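The Wollard Chore Gallery
Can a machine tidy up after us yet?

Posted May 25, 2019

Welcome, and thank you for stopping by! If you are new to this page, it grew out of a long argument at our kitchen table over whether any of us will live to see a machine put away the groceries without being asked (I say yes, my better half says "put away where, exactly?"). I have been keeping notes on the subject ever since, and the gallery is where the notes and the pictures end up when I finally get around to sorting them.

The big, heavy jobs get most of the attention. You have probably seen the clips from the Grukisholm warehouse, where the carts roll along all night and move crates from one end to the other, and I do love watching those. But a crate is a friendly thing to pick up. It has flat sides and it stays the shape it was when you left it. A house is full of things that won't do you that favor: socks, cords, plastic bags, a fitted sheet (heaven help us all). So for this installment I wanted small things, the fussy dresser-top kind of tidying that takes my own fingers a good long while on a rainy afternoon. 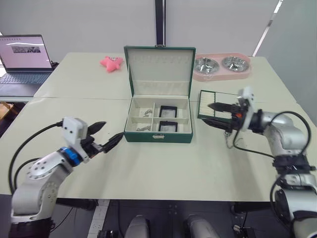
Two arms, one green jewelry box. There are silver chains on the left side of the tray, one coiled and one lying loose, and the gripper on the left is open and pointed toward the box.

I picked this one because of the chains. Anybody who owns a thin necklace knows how it behaves. You lay it down straight, you go have supper, and it has tied itself to its neighbor by the time you come back. My grandmother kept hers on little hooks for that very reason, and she would still sit by the window with a pin, working at a knot, and she would not be spoken to until it was out. A person does a job like that mostly by feel, and feel is the part I keep reading is hardest to build. Two pointed fingers can pinch, sure, but a chain slides and sags and goes wherever it pleases, and you need to know how hard you are holding it.

The lid matters too! Closing a lid sounds like nothing at all until you think about a bit of chain hanging over the edge. I have caught more than one that way myself, and I have had a lot more practice.

Where does that leave us? My own scorecard, which I keep on the back of an old calendar, has 34 household chores on it. I have put a check mark beside 3 of them, and those are vacuuming a bare floor, mowing a plain square lawn, and washing dishes once some kind soul has loaded the machine. Jewelry has a question mark in pencil. I went back and forth on that and may change it by the next update, so don't hold me to it.

A few of you wrote in after the last gallery to ask about shop work, and I haven't forgotten you. The folks at Chuensuk Gifts tell me they spend a good 90 minutes every evening straightening the display cases, and they would hand that over tomorrow if they trusted anything with the earrings. I hope to get some pictures there before the end of May if the light is decent.

Next up: folding towels, and then the Drosorow button-sorting bench, with its 300 little drawers.

Back to all galleries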